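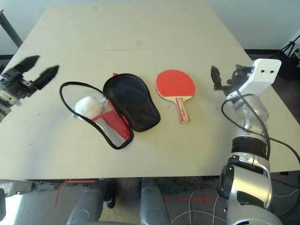
CAMPUS LIFE

The night the whole hall sang

By ten to seven the queue outside Nevon Hall had wrapped past the bike racks and halfway down the library steps, and people were already humming. It was July, still bright and sticky, and first-years who had sworn they would never set foot in a choir were swapping lyric sheets and arguing over who could reach the top line of the last song.

Open Chorus is eight years old now. It began as a way of cheering up the students who stay on through the summer to finish projects or work in the labs, and the first one had so few singers that they all fitted on the stage with room for the piano. This year the box office gave out 1073 tickets, and every seat downstairs was gone before the end of exams.

The idea is wonderfully simple. You turn up, you are handed a booklet, and you are taught six songs in parts over the course of an evening. After the interval you sing the lot straight through with the band. There are no auditions and you don't have to read music (I can't, and I was put with the altos, who were very kind about it).

Demetrius Nguyen-Tran has led it for the past three summers. He is a third-year in the music department, tall and quick on his feet, and he teaches a tune the way some people tell a story, dropping his voice until the whole room leans in. For the opening number he split the balcony from the stalls and had them trade lines across the hall. The balcony won, easily, and let us know about it.

"I always pick something first that you can get wrong loudly," he told me in the interval, with a cup of squash in each hand. "Once a room has laughed together it'll try anything. You can hear the shoulders come down."

After that came a lullaby in four parts, a sea song with a great deal of stamping, and then the piece everyone had been talking about: a new setting called Prurari, written for the evening by Pejman Nikzad, who is studying for his doctorate here. It starts with one held note, hummed so softly that I wasn't sure it had begun. The basses come in underneath, then the tenors, and the words arrive only on the third page. I had goosebumps up both arms, and so did the woman beside me, who held hers out to prove it.

Nikzad had never heard it sung by more than a dozen people. He stood at the side by the fire door for the run-through with his hands clasped on top of his head. "I wrote the last page at my mum's kitchen table, and I kept crossing it out," he said. "Then I heard the hall do it, and I'm leaving it exactly as it is."

The band deserves a cheer of its own. Trodik are five friends from the engineering halls who play at most of the summer events, and they had learned the whole set in a fortnight. Their drummer broke a stick during the sea song and carried on with a pencil — I'm told it was a good pencil — until somebody passed a spare along the front row.

There was food in the courtyard afterwards, with the Shahbazi café keeping its hatch open late for flatbreads and mint tea. Nobody seemed keen to go home. A knot of singers under the plane tree went back over the middle section of Prurari, got lost, started again, and then got it so sweetly that the tables around them stopped talking.

The collection buckets raised £1513 for the student hardship fund, and the money will go towards travel and book grants in the autumn. Next term the chorus carries on in a smaller way, with lunchtime singing in room 258 of the arts building, open to students, staff and anyone who happens to be walking past. Bring a bottle of water and a friend if you can. The altos have room.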